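Evaluating the Handau Home Simulator
Project report, 27/12/2021

Our group tested the Handau kit, which Wismont sells to schools for teaching robot navigation without a real robot. The license cost us 600 dollars. The brochure promises "true home conditions." We had doubts going in, and most of them are still there.

We ran 38 trials in November, all in the stock apartment.

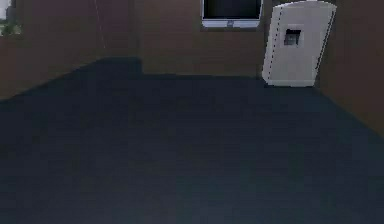 Seven trials ended with the planner stuck and no error message. The other runs finished, but a finished run in a room this plain proves little -- our own kitchens have chairs, bags and a dog. The log from the longest run has 1356 lines, and most of them repeat.

We would not renew at this price.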